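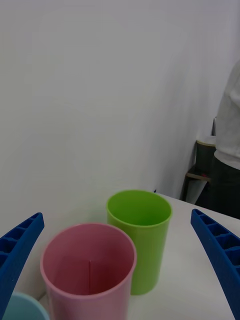 Plumport Plastic Tumblers by Dikel, Set of Three

Price paid: 7 dollars
Colors in the set: light blue, pink, lime green
Capacity: 400 ml to the brim
Rating: 3 out of 5

I bought these from the Strand housewares site in April to replace a set of Flistonex beakers that had gone cloudy. The Plumport is the plainest cup Dikel sells. It has straight sides with a slight taper, no handle and no pattern. I have used the set daily since it arrived, mostly for water and milk, and sometimes for things that were never meant to go in a cup.

The short version is that these are decent cheap cups with a comfortable rim and good colors. They have a seam inside that I could do without, and one of mine does not stand quite as straight as the other two.

Shape and size

The Plumport is tall for its width. It holds 400 ml if you fill it right to the top, but you would not want to carry it like that. In normal use I pour to a finger's width below the rim. That is enough for a glass of water with dinner, and a little too much milk for a small child, who will leave the last part of it.

All three cups are the same shape. The taper is gentle, so the cup does not look like a funnel, and an adult hand goes around it without any trouble. A child of four or five will want to use both hands. There is no grip texture anywhere. The outside is smooth and fairly glossy, and with greasy fingers you notice that.

The mouth is wide enough for a bottle brush or a dish sponge. I can get my hand in as far as the knuckles and no farther, so if you wash by hand, plan on using a brush for the bottom.

The rim

This is the best part of the cup. The edge is rolled outward and is smooth all the way around. Many cups at this price have a thin cut edge, sometimes with a rough spot left over from the mold. The Flistonex beakers had that, and I sanded one of them down myself. The Plumport needed nothing done to it.

The roll also gives your fingers something to catch on when you lift a cup from above. I do this all the time when clearing the table, and it works better than I expected from such a narrow lip.

The one drawback is that water collects under the roll in the dishwasher. When you turn the cup over, a few drops run down the side. Give them a shake before you put them in the cabinet.

The seam

There is a thin vertical line down the inside wall. It shows up best in the pink one, where you look down into the deeper color. It can be felt with a fingernail. It does not leak and it does not affect drinking.

It does affect cleaning a little. Tomato juice left overnight dried along the line and needed a second pass with the brush. Milk has not been a problem as long as the cup gets rinsed the same day. If you keep paint water in them, as I did for one afternoon, expect a faint trace along the seam. Mine came out with baking soda.

Colors

The set comes in one combination only, so you get a light blue, a pink and a lime green. The green is the strongest of the three by a good margin, and it is the one you spot first on a table or at the back of a shelf. The blue is pale and quiet. The pink is somewhere between them, and looks darker inside than out.

I like that they are easy to tell apart. With one color per person there are fewer arguments and less washing up. If there are four of you, the set is a bad fit, and Dikel does not sell single cups. You would have to buy a second set and accept the duplicates.
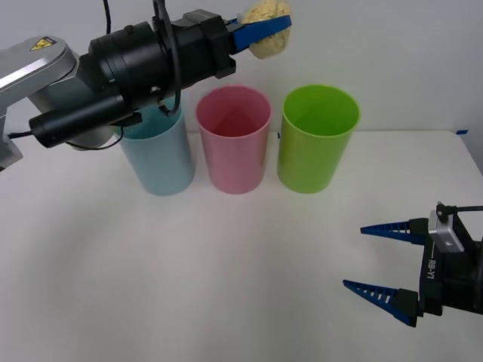 Blue, pink and green standing close together. The rolled rim is easiest to see on the pink cup.

The colors have not faded so far. Dikel says on the box that the cups are good for 2,000 dishwasher cycles. I have no way to check that and I am nowhere near it. What I can say is that the gloss has held up better than it did on the Flistonex beakers, which were dull within the first few months.

Standing and stability

On a flat table the cups stand well enough when there is something in them. Empty, they are light, and a sleeve or the corner of a place mat can knock one over. I would not take them out on a windy patio without filling them first.

My blue cup also has a slight lean. It is small, and I only noticed it when I put the three in a row. The pink and green are fine. It has not tipped over by itself and it holds a drink without trouble, but it is the kind of thing that should be caught before the cups are boxed. Strand offered to exchange the set. I decided it was not worth the trip to the post office for a seven dollar purchase. 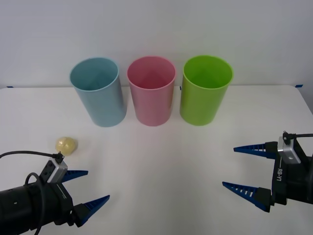
The set in a row on a white table, with the blue cup on the left leaning slightly.

If you line cups up on an open shelf and care how they look, check yours when they arrive. The return window at Strand was long enough for that. I do not know how it works at other stores.

Stacking and storage

They nest, but not deeply. The taper is so slight that each cup sits only partway down into the one below it, and a stack of three is taller than the shelf spacing in my cabinet. I keep them side by side instead. They take up little room that way, and a narrow gap between them is enough to get your fingers in.

When they are stacked warm out of the dishwasher, they stick. I had to run hot water over the outside of the lower cup to get two of them apart. Let them cool first. It has not happened with cool, dry cups.

Hot drinks, freezer and microwave

The box says no microwave, and I have followed that. It does not mention the freezer at all. I froze water in the green cup, filled to a little over half, and found no cracks afterward. Someone who does that every week might have a different result.

They are single-wall cups, so hot drinks are a poor match. Lukewarm cocoa is fine. With anything hotter, the side becomes uncomfortable to hold and the plastic feels a bit softer between the fingers. Cold drinks sweat on the outside in summer. Use a coaster on wood.

Other uses

The cups have ended up doing more than holding drinks. The wide mouth and the three colors make them handy for sorting, and at my house they have held crayons, clothespins and the small parts of a shelf I was putting together. They are deep enough that short items disappear, though. For screws, I went back to a saucer.

They also work for simple games with small soft toys or balls of paper, where you drop something into the right color. Something soft is best. A wooden block dropped from standing height made an unpleasant crack, and I checked the bottom of the cup afterward, but there was no damage.

For a toothbrush cup they are too tall. A child's brush goes in nearly up to the bristles.

Compared with the Flistonex beakers

The Flistonex set cost more and was heavier. Those beakers stood more firmly and stacked properly, one fully inside the next, and they had no seam that I could find. They also clouded early and had the rough edges I mentioned. For drinking, I prefer the Plumport. For a camping box, where everything has to pack down, I would still pick the Flistonex.

Dikel makes a shorter version of the Plumport as well. I have not tried it. Judging by the listing, it has the same rim and a wider base, and that might take care of the tipping.

Good points

Smooth rolled rim
Colors that are easy to tell apart
Wide mouth
Gloss holding up so far
Low price

Bad points

Seam on the inside wall
Light when empty
Does not nest deeply, and sticks when warm
Blue cup in my set leans a little
Sold only in threes

Rating

3 out of 5. It would have been a four with a straight blue cup and a cleaner inside wall. I will keep using them, and if one cracks I will look at the shorter version before ordering this one again.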